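Jerky replay after hand-guided demos

talton_bench
I record pick-up demos with a hand-held gripper and replay them on the arm. The tool is an adjustable wrench, flat on the table. Replay closes late, by some 11 frames. The path itself looks fine. Settings or data? 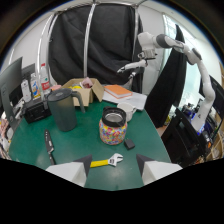

Hand-held gripper at the wrench, arm behind.

I have 669 demos so far and would prefer not to redo them.

Nudo
Check the clocks first. If finger width and video are stamped on different machines, you get a fixed lag. Shift the width signal and replay one demo before you retrain anything. We had the same fault in September.

jondville2
Just record more. 500 was enough for me.

Iwasaki
More demos with the same lag will teach the same lag. Also, slow down over the last stretch before you close.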